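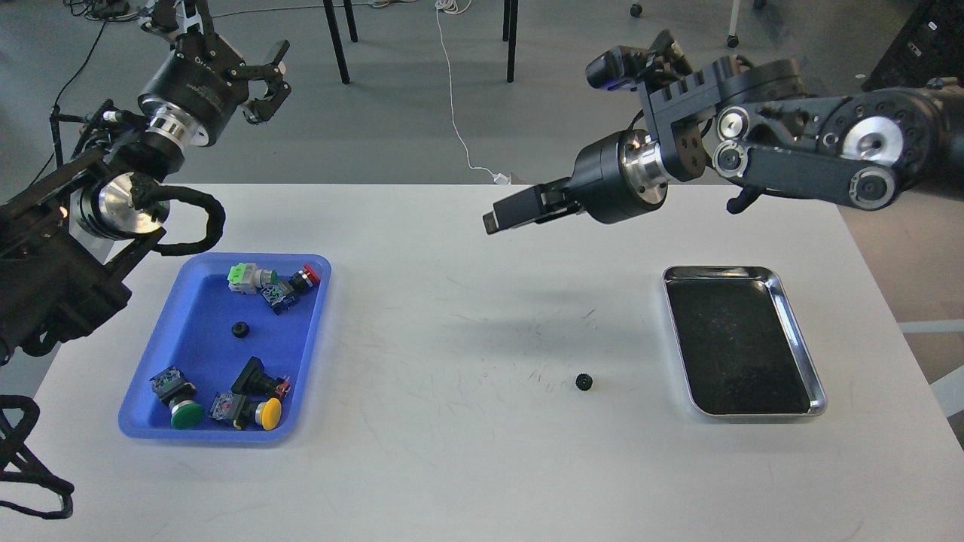 Figure 1. The shared work table, with the blue source tray at left and the metal target tray at right.

Domden Switch Transfer Demonstrations: Data Card

Summary

The Domden set is a collection of remotely controlled demonstrations in which a two-arm robot moves small electrical parts between two trays. It was recorded by the Manipulation Group at Stitwood and is maintained by Reynaldo Saludo. The set is intended for research on learning from demonstration, with emphasis on grasping parts of unlike shape from a shared tray. It contains 3913 episodes. A further 182 episodes are held back for evaluation and are released only to groups that submit a trained policy for scoring.

Task

At the start of an episode, the parts are in the blue tray or on the table surface between the trays. The operator selects one part, grasps it with either arm, and sets it down in the metal tray. The episode ends when the gripper has opened and the arm has withdrawn. Parts include push-button switches with caps of several colors, other switch components, and a small black round part with a ridged edge. The round part is the least forgiving item in the set. It offers little height to the fingers and tends to slide when approached at an angle.

Operators were instructed to keep the idle arm clear of the blue tray. Handing a part from one arm to the other was permitted and is marked in the episode metadata under handover.

Control method

Both arms were driven by remote control through a pair of Šimkus hand controllers. Each controller sends a wrist pose and a finger opening value. The wrist pose is scaled to half the operator's hand motion, which lengthens each episode but reduces contact with the tray rim. In a small portion of the set, the operator guided the arm by hand with the motors in a compliant mode. Those episodes carry the tag hand_guided and should not be mixed with the remote episodes without review - the finger speeds differ considerably.

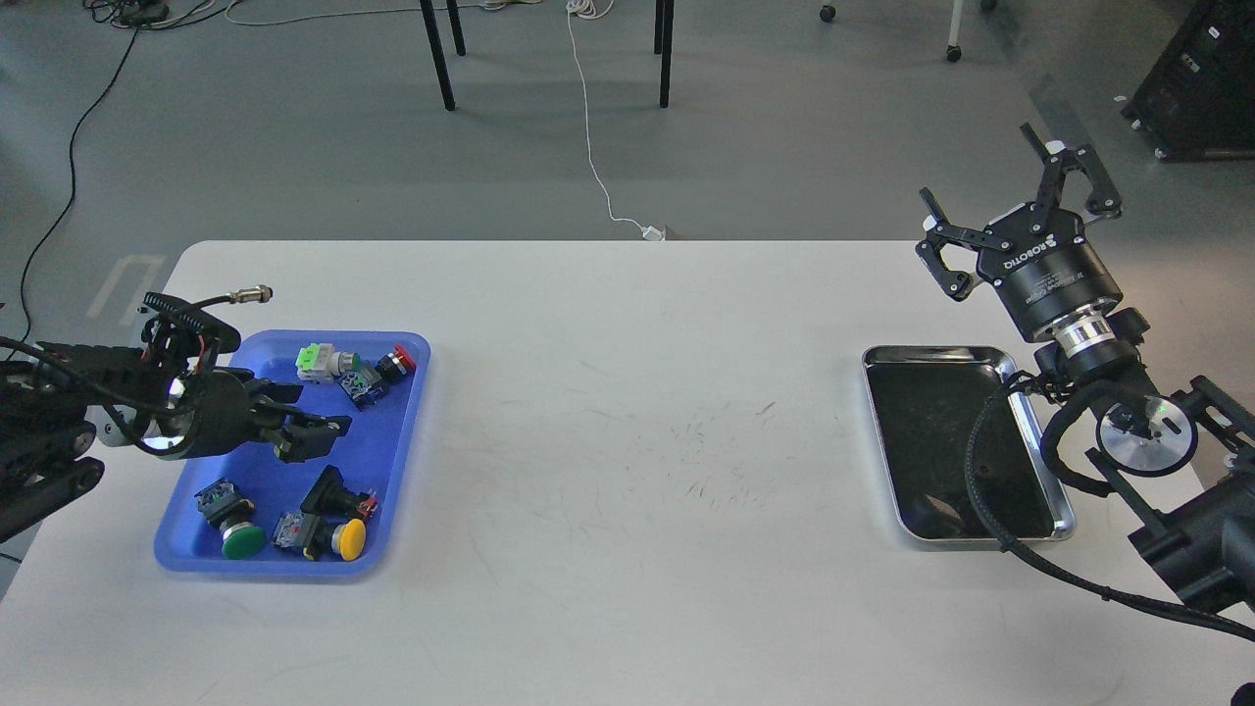
Photo credit: Gerardo Dagdag, Manipulation Group, Stitwood. Reuse permitted with attribution.

The grippers are of the two-finger type. The switches were placed by hand before each episode and were not aligned to a grid, so a cap may face the rim, a corner, or another part. Contact between neighboring parts is common and was left uncorrected. Users who train on a single part at a time should expect the others to shift during the grasp.

Contents of each episode

Each episode is stored in its own folder. The file states.csv holds joint positions, wrist poses, and finger openings for both arms. The file actions.csv holds the commands received from the controllers. The file meta.json holds the operator code, the part selected, the outcome, and any tags. All times are given as Unix time in milliseconds. Video is stored separately and is matched to the state file by its first time value. Episodes recorded before February use an older column order; the script convert_columns.py brings them into the current form.

Outcome labels

Outcomes were assigned by the operator at the end of each episode and then checked against the video by Gerardo Dagdag. The labels are placed, dropped, and abandoned. Some 613 episodes are labeled dropped or abandoned. They were retained at the request of early users, several of whom study recovery from a failed grasp.
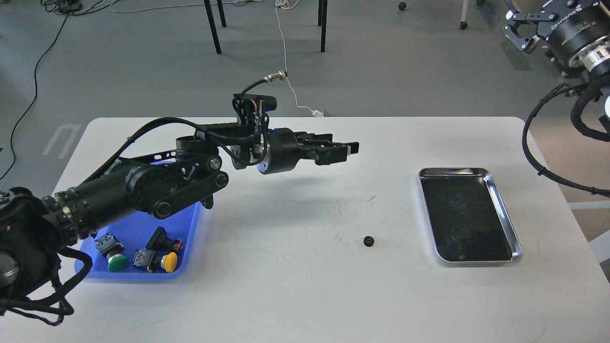
Where the operator and the reviewer disagreed, the reviewer's label was kept and the original was moved to the field label_prior. A part that comes to rest on the table surface is labeled dropped even when the operator later retrieves it. The retrieval is stored as a separate episode with the tag from_table.

Known limits

All episodes were recorded at one table under indoor lighting. The metal tray reflects light, and its appearance changes with the position of the arms. The marks on the tabletop are constant across much of the set, and a policy may come to rely on them. Only 2 operators contributed, both of them right-handed, and the right arm is used more often than the left.

Requests for the evaluation episodes should be addressed to Reynaldo Saludo and should name the institution and the intended use.

Contact: Manipulation Group, Stitwood | © Stitwood. All rights reserved. | Back to top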